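The last bus out of Lulton left at 5:26 and Nasrin Ranjbar was not on it. She was in her mother's kitchen – again – looking for the letter. Sunday. Rain.

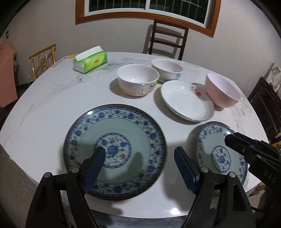 Not in the bread box. Not behind the clock. 17 years her mother had kept it and now she couldnt say where.

"Silden," her mother said. "He wrote from Silden."

"You said Fummont."

"Did I?"
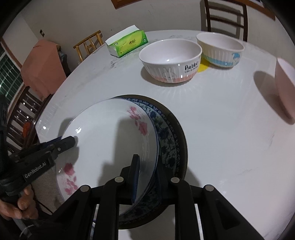

Nasrin sat down. Her shoes were soaked and the next bus was tomorow. He used to send money too, 800 once, no note. Her mother bought plates with it, the white one with pink flowers, the blue-and-white – and never said a word about the rest.
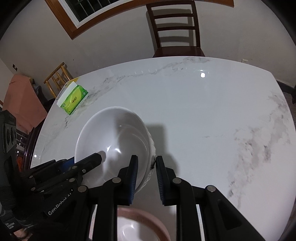 "Maybe I burned it," her mother said.

"Did you?"

A car slowed outside. Headlights on the wall, then gone. Her mother got up anyway and fixed her hair.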